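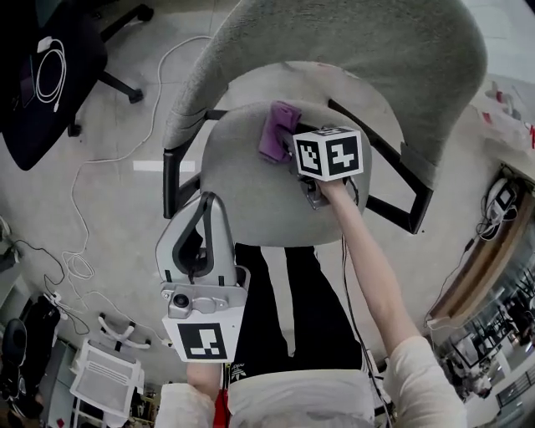 Posted June 27, 2018 by the teaching staff, Robot Workcells, Brondatgate Technical College, Rotville

Unit 5: Setting up and looking after the Driteo hand-held pair

Last time we got as far as the wiring sheet. Today is the fun part, with a gripper in each hand! Everything the arm learns later starts from what you do with these two, so a jaw that sticks or a marker with a thumbprint on it will come back to bother you for weeks.

Start with the markers. The right gripper carries a white cube on top, with a pattern on every face you can see, and the left one has a flat square marker low on its housing. Wipe them with a dry cloth, no spray. If a corner has lifted, replace the whole marker (spares are in the Trummer drawer) and redo the calibration. Please don't glue it back, however neat you are with glue. A marker that is tilted even slightly gives a wrong position, and it will look perfectly fine on the screen.

Next, the jaws. Open and close each gripper 40 times before the first recording, slowly, and feel for any catch. Blow lint out of the slides. Cloth work sheds far more lint than you'd expect, and the jaw mechanism loves to collect it.

The small round sensor on the left housing gets a lens tissue and nothing else.

Cables. Look at how the black cable from the right gripper hangs down past the operator's legs. Before you sit or stand at the station, sweep your arm through the whole reach and check that the cable follows without tugging. Pull on the plug, never on the cable. Leave slack at the connector, and walk the floor to see where the long runs go before anyone rolls a chair.

Warm-up task: crumpled cloth on a chair seat. It's a lovely test piece! Cloth folds over itself, slides, and hides its own edges, and the gray cushion makes a purple cloth easy to pick out. Pinch part of it with the right gripper and bring the left one in from the side. Keep your sleeves off the marker faces.

Check values for the log
Pull test at the jaw tips: 200 grams
Room temperature at calibration: 68 °F
Position error, largest allowed: 5 mm

If the error is over the limit, clean the markers first and calibrate again before you touch any screws.

For the October lab: bring your own log sheet, and read the section on jaw springs.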